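Home | About the Secretariat | News | Statements | Publications | Contact

This website uses cookies to improve your visit. By continuing to browse, you accept our use of cookies. Accept | Settings

PRESS RELEASE

Laltska and Flulteo Agree to Reopen Talks on Shared River Crossings

Lidcombe, 2018-06-08 — The governments of Laltska and Flulteo have agreed to resume formal talks on the management of their shared river crossings, the Pfeiffer Secretariat for Regional Dialogue announced following two days of meetings in Lidcombe.

The agreement was reached at the level of deputy foreign ministers. It ends a pause in direct contact that began in February, when Laltska withdrew its delegation from the Joint Crossings Commission after a dispute over the inspection of commercial vehicles. Both governments have now confirmed in writing that their delegations will return to the Commission and that its ordinary work will start again without preconditions.

Under the terms announced in Lidcombe, the Commission will meet once a month until the end of the year. Meetings will be held in turn on each side of the river, with the first to be hosted by Flulteo. The Secretariat will provide the chair, the interpreters and the written record.

"The two delegations came to Lidcombe with serious differences, and a number of those differences remain," the Secretariat said in its closing statement. "They have agreed on where and how to discuss them. We welcome that decision and will give both sides the support they have asked for."

Background to the dispute

Laltska and Flulteo share 12 road crossings over the river that forms most of their common border. Under the existing crossings agreement, each government inspects vehicles entering its own territory and accepts the transit papers issued by the other. Nine of the crossings are open to commercial traffic, and the remaining three are limited to passenger cars and persons on foot.

In the winter, Laltska introduced a second inspection for trucks carrying food, fuel and building materials. The Laltska government stated that the measure was needed to prevent the use of false transit papers. Flulteo objected that the second inspection had been introduced without the notice required by the agreement, and it responded by reducing the opening hours of the three crossings nearest its capital.

The measures led to long delays for freight companies and for residents of the border districts, many of whom work, study or receive medical care on the opposite bank. Local authorities on both sides wrote to the Secretariat in the spring asking it to offer its services as a mediator. Both governments accepted the offer, and preparatory contacts between officials followed.

Measures agreed in Lidcombe

The joint text adopted by the delegations runs to 23 paragraphs and will be published in full once the official translations have been checked. Its main points are set out below.

Laltska will suspend the second inspection at all crossings open to commercial traffic. It keeps the right to check individual vehicles where its officers have a stated reason to doubt the transit papers, and it will report those checks to the Commission each month.

Flulteo will restore the former opening hours at the three affected crossings. The change will take effect on the same day as the suspension of the second inspection, so that neither government is asked to act first. The date will be fixed by the Commission at its opening meeting.

The two customs services will exchange lists of valid transit papers at the close of each working day. A technical group made up of customs officials from both countries will prepare the form of the exchange and will present it to the Commission for approval. Personal information about drivers will not be included.

A direct telephone line between the two border services, out of use for several years, will be returned to operation. Duty officers will be named on each side and will be expected to answer at any hour. The delegations also agreed that any future change to inspection rules will be announced in writing before it takes effect — a requirement already found in the existing agreement, and one that both governments have now repeated in the joint text.

Questions still open

The delegations did not reach agreement on the cost of repairs to the oldest of the bridges. Flulteo has proposed that the cost be divided equally. Laltska has proposed that it be divided according to the volume of traffic in each direction. Engineers from both countries will carry out a joint survey of the structures before the question is taken up again, and the Commission will receive their findings.

There was also no agreement on residence permits for the 900 seasonal workers from Flulteo who are employed on farms in the border districts of Laltska. Their current permits will remain valid while talks continue. The Laltska delegation confirmed that no worker in this group will be required to leave on the ground that a permit has expired during the talks. The Flulteo delegation welcomed the assurance and asked that it be given in writing to employers, a request that Laltska has agreed to consider.

The status of river fishing rights was raised by both sides but was not discussed in detail. It has been placed on the agenda for a later meeting.

Conduct of the meetings

The talks were held at the Secretariat's offices in Lidcombe. The delegations met in full session on the first morning and then divided into working groups on customs, border services and public works. The heads of delegation met separately on both evenings with the Secretariat present.

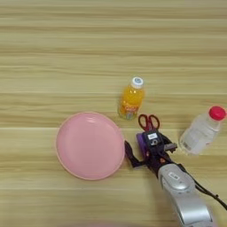

The joint text was approved in full session on the afternoon of the second day. Each delegation then reported to its own capital, and confirmation was received from both governments before the close of business. At the request of the parties, no public statements were made while the working groups were in session. The Secretariat thanks members of the press for their patience during this period.

In separate notes delivered to the Secretariat, the two governments stated their commitment to the process. The foreign ministry of Laltska described the outcome as "a fair basis for solving practical problems between neighbors." The foreign ministry of Flulteo said that it "expects the agreed measures to be carried out fully and on time" and that it will judge progress by conditions at the crossings.

Next steps

The Commission's opening meeting will be called by the Secretariat as soon as both delegations have submitted their lists of members. The agenda will include the date for the suspension of the second inspection, the return to former opening hours, and the membership of the technical group on customs. A short statement will be issued after each meeting of the Commission.

The Secretariat will also open a contact point for freight companies and residents who wish to report delays or other difficulties at the crossings. Reports may be submitted in either language and will be passed to the Commission without the name of the sender, unless the sender asks otherwise. The contact point cannot settle individual claims — these remain a matter for the authorities of the country concerned.

A review of the joint text will take place at the end of the year. Either government may ask for an earlier review by writing to the chair.

About the Pfeiffer Secretariat for Regional Dialogue

The Pfeiffer Secretariat for Regional Dialogue is an independent body based in Lidcombe. It assists governments in the region with mediation, the drafting of agreements and the administration of joint commissions. It takes no position on the matters in dispute between the parties it serves.

Media inquiries should be addressed to the Press Office of the Secretariat in Lidcombe. Requests for the joint text in either official language will be answered after publication.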